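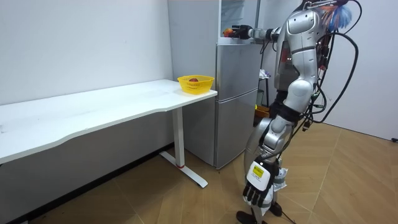
家里办时政读书会：厨房、桌子、纸堆，零碎办法

更新：2022年5月14日

匆匆记的，想到哪写到哪。我们这个小组读政治学和宗教社会学，每次在不同人家里，八九个人，从下午坐到晚上。书单不在这页，要书单去旧帖翻。这页只讲家务：怎么泡茶，怎么摆桌子，剪报怎么放，吵起来的时候灶上的东西怎么办。

前一晚

材料打印好，别等当天。墨会没有，一定会没有。

80克的纸就行，薄的两面印会透，厚的订书机咬不动。长文章只印要讨论的那几页，剩下的发电子版。页码手写在右上角，大大的。上次讲宪法改革那篇，三个人手里三个版本，页码全对不上，半小时就耗在“你说的哪一段”上面了。

左上角订一个钉，斜着。别订两个，翻不过去。

笔：铅笔一把，丢在杯子里。圆珠笔会有人拿走，铅笔没人要。

冰箱前一晚就清一层出来，中间那层。客人带来的东西什么形状都有，锅、盘子、整个的瓜。清出来的酱瓶子集中到一个浅盘里，推到最上层靠里，第二天连盘子一起端回来。

水壶除垢：白醋兑水一比一，烧开，放半小时，倒掉，再烧两遍清水。第二遍别省，有一回省了，薄荷茶喝着像凉拌菜。

饮食问清楚

讨论宗教与国家的，来的人吃什么不吃什么差别很大。群里提前三天问一句，统一格式：不吃什么，过敏什么，当天守不守斋。问一遍就够，别追着人家问原因。

肉：要么买有清真标的，要么整桌全素。我现在基本全素，省心。豆子、茄子、鸡蛋、饼。

料理里偷偷藏着酒的东西比你想的多：香草精有的是酒精泡的，某些醋，味淋，巧克力夹心。买的时候翻过来看配料。明胶也看，软糖、棉花糖、有的酸奶。拿不准就不上桌。

砧板分开。家里平时切猪肉的那块收进柜子里，拿另一块出来，没有就买一块新的，便宜的塑料板就行。刀洗干净，木柄的缝里用旧牙刷刷。锅也一样，别拿昨天炒腊肉的锅随便冲一下就上。

斋月里办的话时间往后挪。日落前不摆吃的，水也先不摆。椰枣、水、一锅汤提前备好盖着，时间一到直接上。汤用保温锅，别指望那时候再开火，大家都饿。不守斋的人自己在厨房里喝水，不用演。

每道菜旁边放张小卡片，写里面有什么。把空白名片裁一半就是。写字用粗笔。有坚果的在角上画个圈，常来的人都认得这个圈了。

茶

薄荷茶是主力。比例我用的是：600毫升水，一小撮珠茶，一大把鲜薄荷，糖另放。糖另放！以前按摩洛哥朋友家里的方子直接煮进去，有两位血糖高的没法喝。

步骤。珠茶先用一点开水晃十几秒，倒掉。再加满水，小火煮到冒小泡。关火，塞薄荷，盖三分钟。别闷久，久了发黑发苦。

薄荷保鲜：剪掉一截根，像插花那样插杯子里，上面松松套个袋子，进冰箱。隔天换水。能撑一个多星期。蔫了的也别扔，剁碎拌酸奶黄瓜。

绿茶别用滚水，80度差不多正好，没有温度计就烧开以后掀着盖子等几分钟。红茶随便，滚的。

咖啡：豆蔻研碎了和咖啡粉一起煮，两三颗够一壶。研钵洗的时候抓一把生米捣一捣，味道就带走了。

茶渍。杯子里一圈褐色的，小苏打加一点点水成糊，用手指抹，冲掉。茶渍在桌布上，马上用凉水从背面冲，别用热的。干了的，甘油抹上去等一夜。

杯子上要有记号。胶带贴底下没用，看不见。现在用晾衣夹写名字夹在把手上，不好看，好使。没有把手的玻璃杯套不同颜色的皮筋。

桌子怎么摆

长桌有个麻烦：坐头上的人会变成主席。他本人不一定想当。两头不放椅子，大家沿长边坐，好很多。

有一面靠墙的桌子，就把材料堆在靠墙那边，人坐三面。墙那边坐人进出太难，一起身整排都要站。

椅子不够用：书箱子翻过来加个垫子。凳子腿高低不平的，拿软木塞切片垫，502点一下。别用折纸，半小时就滑出来。

地板怕划，椅脚套旧袜子剪下来的脚趾头那段，外面扎一圈皮筋。难看但安静，讨论的时候拖椅子的声音真的很烦人。录音里尤其吵。

说到录音。手机下面垫一块叠起来的毛巾，敲桌子的声音能小一大半。要录先问大家，有人不答应就不录，找一个人手记。谈到家乡政治的时候，有的人家里还有亲戚在那边，这个别嫌麻烦。手记的纸上也不写全名，写首字母。

桌布不要流苏。流苏会把杯子带下来。

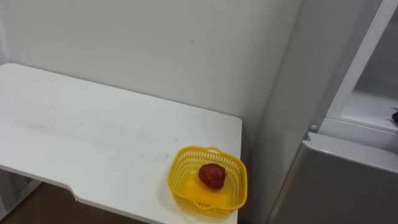 水果和硬点心放一头，纸放另一头，中间隔一条湿抹布的宽度。油手不碰纸，这是铁规矩，虽然每次都有人碰。油印子沾上了：上下垫吸水纸，撒玉米淀粉，压本厚书过夜。报纸上的油印就算了，救不回来，复印一张。

橘子先剥好。苹果切了泡淡盐水，捞出来沥干再装盘，不然下午三点切的到五点就是锈色的。葡萄剪成小串，一人一串拿走，省得整把在那边揪。

瓜子不许上。壳会进书里。年年有人提议，年年不许。

烤饼、鹰嘴豆泥、一锅炖

主食做能凉着吃的。讨论不会按时停，你喊开饭喊三遍都没人动，尤其讲到伊斯兰保守思潮和年轻人那一章的时候，那次拖到快九点。

鹰嘴豆：干豆前一晚泡，水里放半小勺小苏打。煮到手指一捏就烂。想要细的就趁热打，加两块冰。芝麻酱先和柠檬汁搅，会变硬变白，别慌，接着加凉水，慢慢就松了。盐最后。

煮豆子的水留一碗。第二天豆泥干了用这个调，比清水好。

饼：面和好放冷藏，当天下午拿出来分剂子。平底锅大火，不放油，鼓泡就翻。烙好的摞起来包在干净的布里，布外面再套个塑料袋，留口。全封死了会潮。

茄子直接在火上烧，皮黑透。烧完放碗里扣上盘子焖十分钟，皮自己就松了。灶台先铺锡纸，留出火口，不铺你会后悔。烧茄子那天开窗，烟雾报警器响过一次，正好讲到紧急状态法，全场笑了半天。

炖菜扁豆番茄的，怕煳就锅底先垫两片洋葱。已经煳了：不要搅！上面的直接舀到另一个锅，底下那层别刮。味道还是有点焦的话放一小块土豆进去煮十分钟再捞掉。煳锅泡热水加洗衣粉，煮开，放凉，木铲一推。

定时器要用会响的那种，夹再衣领上。手机静音了等于没定。这条是我本人烧干过两口锅之后加的。

吵起来的时候

会吵的。题目摆在那里，威权、信仰、激进化，总有一句戳到谁。几个居家办法：

续茶。主人站起来续一圈茶，从刚才说得最凶的那个人开始倒。倒茶时人一般会停一下。

换盘子。收一轮空盘子，声音弄大一点。

厨房里留点活，要两只手的那种，剥蒜、择香菜。谁要缓一缓就进去择。Esperanza Alcaraz 在 Drutport 带组的时候专门留一盆蚕豆，两层皮都要剥的，说剥完一盆人也就好了。我试过，行，不过蚕豆贵，换豌豆也可以。

写纸条。手边放一叠裁好的废纸，插不上话的人先写下来丢进碗里，每半小时掏一张念。碗用深的。

别上酒。有人会问能不能自己带，我的答案是散会以后再说。

沙发那边留一个位子没人坐，谁想听不想讲就去那边。不用跟主持人报备。

剪报和复印件

这部分问的人最多，也最乱。我手上的剪报1294张，去年十月清过一遍的数，有一半是阿拉伯语和法语报纸，看得慢，扔不得。

先分国家，再分年份，别先分主题。主题会变，你今天觉得是“宗教与教育”，过半年觉得是“青年失业”，来回倒腾全乱了。主题写在右下角，铅笔，能擦。

报纸剪下来当天就写日期和报名。当天！写在边上空白处，不要写便利贴，便利贴会掉，胶还会发黄。透明胶也别用，五年以后是一条棕色的疤。要粘就用淀粉糨糊：一勺淀粉五勺水，小火搅到透明，放凉。坏得快，一次做一点点，冰箱放三四天。

报纸发黄拦不住，只能慢点。避光，别放暖气旁边，别放厨房。我在厨房柜子顶上放过一箱，拿下来的时候全是油烟味，封面粘手。重要的复印到无酸纸上，原件另收。

受潮了的，一张一张隔吸水纸，上面压平的重物，每天换纸。不要吹风机。会皱得像烤海苔。

发霉的先拿到阳台，戴口罩，等完全干了用软刷子往外刷。湿的时候刷等于给它搬家。刷子之后扔掉。

回形针会锈，夏天尤其。换塑料的，或者折一条纸夹在铁的下面。

书虫、衣鱼：放樟木块、月桂叶都有人说有用，我没看出多大差别。箱子离墙一拳，底下垫木条，每季翻一次，这个管用。

借出去的书，夹一张卡片在原来的位置上，写谁借的、哪天。Young-sook Shin 的办法是让借书的人自己写，写完拍照发群里。这样忘的人少多了。她在 Plardale 那边的组有一套自己的编号，我嫌麻烦没学。

地图怎么挂：无痕胶在刷过的墙上会带漆，用木条夹。两根细木条夹住上边，小夹子固定，绳子一挂，看完卷走。地图卷着放在旧雨伞筒里，图面朝外卷，打开的时候不会往回弹。

有划线的旧书要擦，用面包芯。真的，白面包，不带皮，捏成团轻轻滚。橡皮会把老纸擦起毛。擦完把渣全抖干净，不然招虫。

鞋、外套、祷告的地方

有人要礼拜就腾个安静角落，干净，够铺一张小毯子。方向提前用手机查好，别等人家开口了全家一起找北。洗手间放干毛巾，地上垫一块防滑的，拖鞋一双。

进门换不换鞋，门口放一双样子，客人就懂了。冬天外套全堆床上，湿的另挂，浴室杆子上。雨伞倒着放桶里，桶底扔块旧海绵。

味道：前面烙饼烧茄子，家里会有味。小锅水，几片柠檬皮，两颗丁香，最小火。香薰蜡烛免了，有人头疼。

小孩来了的话

给他们一张自己的矮桌，纸，蜡笔，一碗葡萄干。旧传单背面朝上，刚好画画。选举那阵子信箱里塞的传单特别多，纸又厚又滑，蜡笔上不去，这种拿来垫花盆。

蜡笔画墙上了：小苏打湿布轻擦，先在角落试。画在复印件上的，就认了。有一份讲议会改革的材料现在封面是一匹马，大家都用那份，好认。

收尾

剩菜当场分。玻璃罐平时攒着，洗好，盖子另放别拧紧（拧紧了有馊味）。客人走的时候一人一罐，不用还。

罐子上旧标签撕不掉：食用油加小苏打糊上，等半小时，钢丝球一推。

茶叶渣沥干放鞋柜，两天换一次，忘了会发霉。薄荷渣进堆肥。柠檬皮擦水龙头。

桌子先干擦碎屑再湿擦。先湿擦就成了泥。

笔记当晚整理，哪怕只写五行。谁说了什么论点，哪一页，哪句没说完下次接着说。放到第二天只记得菜了。

下回在 Tusholm，讲地方选举和部族关系那一章，带自己的杯子，他家杯子不够。椅子我们这边搬两把过去。

有人留言问保温锅，用的是 Yeom 家送的旧锅，型号早磨没了，别问我哪里买。豆泥的芝麻酱比例我也没有准数，看着加。

还差一段讲怎么修折叠椅的，螺丝还没买到，买到了再补。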